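플레로우(Flerow) 적층형 회색 보관함 40L

작성: 포마이드(Pomside) 상품팀 / 11월

플레로우 보관함은 창고와 작업실에서 부품, 공구, 포장재를 나누어 담는 직사각형 상자입니다. 뚜껑 없이 쓰는 개방형이 기본이고, 뚜껑은 따로 주문하실 수 있습니다. 색상은 회색 한 가지입니다.

용량은 40리터, 권장 적재 하중은 18kg입니다. 같은 규격끼리 3단까지 쌓을 수 있습니다. 4단 이상 쌓으면 맨 아래 상자의 테두리가 휘는 경우가 있어 권하지 않습니다. 선반에 올려 쓰실 때는 선반 깊이를 먼저 재 보시기 바랍니다. 손잡이가 양쪽 짧은 면에 있으므로 옆으로 손이 들어갈 여유도 필요합니다.

재질은 폴리프로필렌입니다. 물과 중성세제로 닦으면 되고, 시너나 아세톤은 표면을 상하게 합니다. 직사광선이 오래 드는 곳에 두면 색이 바랩니다. 겨울철 야외 보관 시에는 떨어뜨리지 않도록 주의해 주십시오. 모서리가 깨진 제품은 교환 대상이 아닙니다.

안쪽을 나누어 쓰시려면 마티(Marty) 칸막이를 함께 주문하십시오. 홈에 끼우는 방식이라 공구가 필요 없습니다. 이전 규격인 뤼스틴(Rustine) 상자에는 홈 간격이 달라 맞지 않습니다.

200개 이상 주문하시면 단가를 따로 안내해 드립니다. 대량 주문은 화물로 출고되며 하차 장소를 미리 알려 주셔야 합니다. 월요일 오전 접수분이 그 주 첫 출고분에 들어갑니다. 라벨 홀더는 상자마다 한 개씩 들어 있고, 추가분은 낱개로 판매합니다.

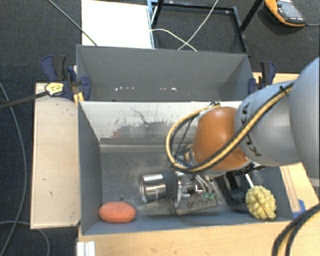
교환 및 반품

사용하지 않은 제품에 한해 반품을 받습니다. 라벨을 붙였거나 이름을 적은 상자는 반품되지 않습니다. 운송 중 파손은 포장을 뜯은 상태 그대로 사진을 찍어 문의란에 올려 주십시오. 칸막이만 따로 반품하실 때는 택배비가 별도로 듭니다.

문의하기 | © Pomside | 맨 위로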